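Item 3

Merle Trevaskis kept the inventory of her brother's flat at Hastelside in a ledger with numbered lines. Item 1 was a kettle. Item 2 was a Donnelly radio, no dial. Item 3 was the laundry.

She recorded it as pale cloth, creased, unsorted.
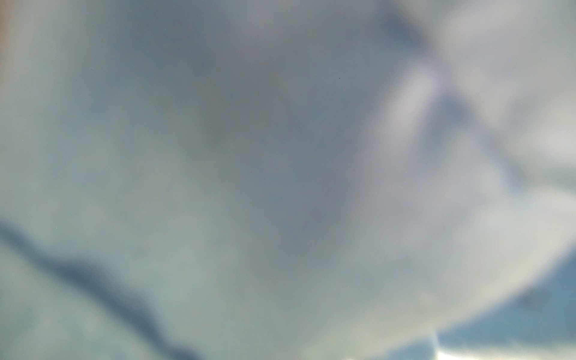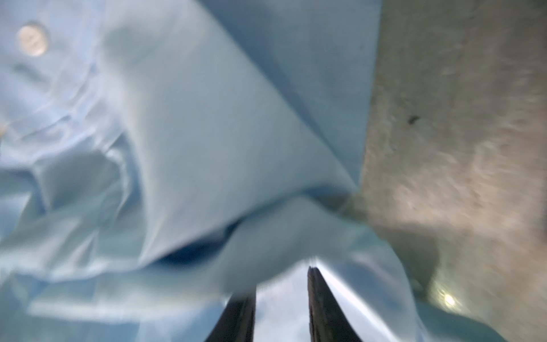 Item 8

Tayla Doolan, for the agent, queried the gap in the numbering. Merle said that lines 4 to 7 were reserved. She wrote "shirt, blue" on line 4, then struck it out and put the value of the flat's contents at 900, shirt excluded.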